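Notebook — bedroom set, bedside cabinet and basket
March, entry 9 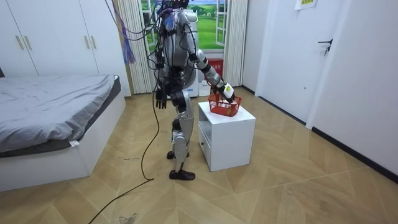 Sandhu Interiors Workshop — Small Rooms Group

Started a bit after 2 pm. The job for the afternoon was the bedside cabinet: where it goes, how high it ends up, and whether the red basket is any use as the thing that lives on top of it.

Cabinet is the white one from the Hukusari order, stock no. 2669. Flat top, open shelf under it, drawer near the bottom. I'd had it hard up against the right wall last time and the skirting kept it from sitting square, so it now stands a short distance out. Looks better too. The floor is parquet and the legs of the old cabinet left marks, so please lift this one when you move it. Don't drag.

Basket is red plastic, open mesh, rectangular, with a handle. Shopping style. It sits on the top without trouble but it's light, and if you take it by the rim on one side it tips before it slides. Fine when empty. With a book and a water bottle in one end I'd expect it to go over. Two things to try:

- put the heavy stuff in the middle
- a thin rubber mat underneath (there's an offcut in the Jesance box, grey, needs trimming)

Tried the basket on the open shelf as well. It goes in, but then the handle catches on the underside of the top every time you pull it out. Left it on top for now. If we want something for the shelf it should be the low tray, no handle.

Drawer: runs okay, a little stiff over the last 25 mm. I took it out, wiped the runners and put it back. Still stiff. Could be the back panel bowing in. Will check with a straight edge when the cabinet is next out of the room, not worth pulling it apart before then.

Colour — the white of the cabinet is cooler than the Gokeo sample we were sent. On its own you don't see it. Next to the sample card you do. I've written to ask if they have changed the finish. No answer yet.

Light in the room is even enough on the cabinet sides that I didn't bother with the extra lamp.

Still to do:
- trim mat, try basket again with weight in it
- straight edge on back panel
- felt pads for the cabinet, the 2 mm ones, the thick ones make it rock
- find out who has the low tray

Packed up around 5. Cabinet left where it was, basket on top.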